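About Katness

Katness makes a table-clearing kit for robot arms. Customers who already own an arm buy the kit from us, load it, and use it to pick up crockery and put it where it should go. We also sell the testing that goes with it, either as a one-off piece of work or as a yearly service.

We are based in Ridville, with a smaller office in Melbridge where the support team sits. The company was started by Tsehay Negash and Charoen Kongkaew, who had worked together on packing lines and wanted to do something for kitchens, canteens and care homes. Tsehay runs the company. Charoen looks after the software and still writes a fair amount of it.

What we sell

The main product is called Medina. It comes as a software package, a set of room and object models, and a printed handbook. Medina plans how the arm should reach for an item, how wide the gripper should open and where the item should be set down. It works with single arms fixed to a pedestal, a bench or a wall plate. It does not work with arms on moving bases, and we have no plans to add them at the moment.

The object library has 321 items in it. Most are cups, bowls, plates, lids, trays and jugs. Each one has been drawn to scale, given a weight and marked with the places where a gripper can hold it. Customers can add their own items using the form in the handbook, or send us a sample and we will do it for them. Samples are returned by post.

The room library is smaller. It covers dining rooms, serving counters, small kitchens and wash-up areas. Tables and chairs can be moved about, floors and table tops can be changed, and the lighting can be set for different times of day. Chairs matter more than people expect. An arm that has a clear run over a bare table may have to take quite a different path once there is a chair back in the way, so we test with the furniture in.

How we test

Every release of Medina goes through our simulated rooms before it goes to a customer. The full set is 3,608 trials. Each trial starts with the arm in a set position and the crockery laid out on the table, and ends when the item has been put down in the right place or the time has run out. We keep the result of each one, including the failures, and customers can ask for the records for their own model of arm.

Lids are the hardest group. A lid with a small knob can be picked up neatly if the fingers come down straight, but a slight error in angle will tip it. Lids that have been left in a dish are harder still, as the sides of the dish limit how the fingers can come in. Of the full set, 1,892 trials now involve a lid of some kind, and we have added more with each release.
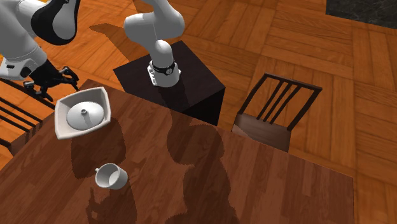

A lid trial in one of our simulated dining rooms, with the gripper open near the dish.

Cups are simpler, but the handle has to be taken into account. Medina looks for the handle first and then decides whether to grip the rim or the body. If the handle faces a neighbouring item, the arm will usually take the neighbour away before going back for the cup.

Once a release has passed in simulation, we run 100 trials on real arms in the Ridville workshop. These are slower to set up and they are hard on the crockery. We use them to check that the timings and grip settings from the simulation hold up, and any setting that does not is sent back to Charoen's team.

Testing as a service

Some customers do not need Medina itself. They have their own software and want somebody else to try it out. For them we offer the same rooms and the same objects, and a written report at the end. The report gives the number of items moved, the number dropped or missed, the time taken for each, and short notes on the failures that came up more than once. We do not give a score or a pass mark.

A first report takes three weeks from the day we receive working software. Repeat reports are quicker. We test for makers of arms and grippers as well as for the people who use them, and we do not share one customer's results with another.

What is not included

We do not sell arms, grippers or pedestals. We can tell you which ones our customers use and which we have in the workshop, but you will need to buy from the maker or a dealer. We do not carry out safety checks on site either. Before an arm is used near staff or residents, this has to be done by someone qualified to do it, and we ask to see the paperwork before we switch on support.

The people

Ivana Pereyra is in charge of testing and is the person who signs off each release. She set up the room library and decides what goes into it. Fermín Carrasco builds the object models, and samples sent in by customers go to him. Abelardo Ibarra leads support from Melbridge and handles most first calls.

The rest of the team is split between software and support. We take two students on placement each September, one in each office. Applications open in spring and the details are put up on the jobs page.

Getting in touch

New customers should use the contact form and say which arm and gripper they have, how it is mounted and what they want it to pick up. A rough sketch of the table or counter is useful. Existing customers can ring Melbridge between 8.30am and 5pm. Visits to the Ridville workshop are by appointment, and there is parking behind the building.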